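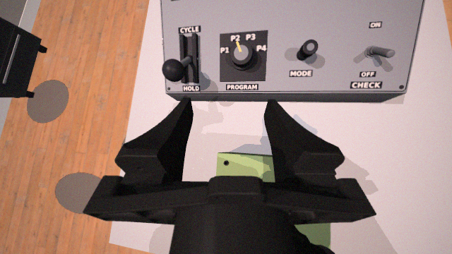
Lever on HOLD, gripper over the green block (simulation)

Notes for the supporters' club talk, upstairs room, 7.30 start. Kestley fans mostly, so assume a bad mood.

Opening. Thank them for coming out after a result like that. Wait for the groan. If there is no groan, they have started drinking early and I should speed up.

Title of the talk is "How to throw away a lead in 30 minutes." I picked the title in July, before a ball had been kicked, and I would like some credit for that.

First section: the Vanhove game. We were two up at the break and playing the best soccer I have watched from that stand in years. Then we came out for the second half and passed the ball sideways as if we were being paid by the yard. Everyone remembers the equalizer. I want them to think about the throw-in before it, where four of our players stood and admired the same opponent.

Pause here. Somebody will shout that it was the referee. Let them. It was a bad decision and we had still given the ball away three times in the minute leading up to it.

Second section: sitting back. My point is that no manager in history has told a team to sit back. They all say afterward that they wanted a third goal. So where does it come from? I think it comes from the fullbacks. Once they stop going forward, the wingers have to drop to get the ball, and then Matlala is alone up front having a nice chat with two center backs.

Be fair to Lesego Matlala. He touched the ball 2 times in the last half hour, and one of those was the kickoff after they scored. People around me were calling him lazy. I would like to see those people win a header against a man that size with no help inside 44 yards. (Say this one slowly. It got a laugh in the car.)

Third section: the Ornumell game, for contrast. Ugly, one-nil, rained sideways. We kept pressing until the end and their keeper never had time to pick a pass. I have watched the whole thing back, which my family considers a symptom. Attendance was 307, so most of this room can say they were there and more than 307 people will.

Skip the bit on set pieces if we are past 8.15. If we aren't, do the near-post corner story but leave out the physio's name.

Substitutions. Kadent Park has a clock you can see from the bench, and I mention it only because our first change came with five minutes left. Fresh legs at the hour would have pushed their midfield back. Expect an argument from the table by the door, who think the bench is weak. They may be right about the left side.

Questions. Repeat each one into the microphone, because the back can't hear. Do not get drawn in on the new away shirt. I have said what I think about the shirt.

Raffle is straight after. Hand over the mic and sit down.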